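Review: Nundach bimanual policy, release 2, on toiletry packing

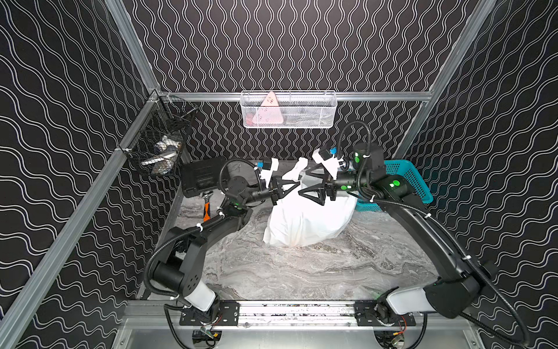
The method trains one policy for both arms and predicts short chunks of joint targets. We retrained it at our Irnville bench on 2182 demonstrations of bag handling and small-item transfer, then compared it with the Plenico baseline on the same data.

Grasping of rigid items is on par with the baseline. Bag opening is better: 2094 successes in 2207 trials, with most failures caused by both grippers pinching the same layer of plastic. Regrasping after a slip is slow, and the policy sometimes stalls with the bag half open.

Training scripts ran without changes. Calibration notes are thin, and the Magaña wrist offsets had to be entered by hand. Recommended for deformable objects. For rigid pick-and-place, stay with the baseline.

Fulgencio Espinoza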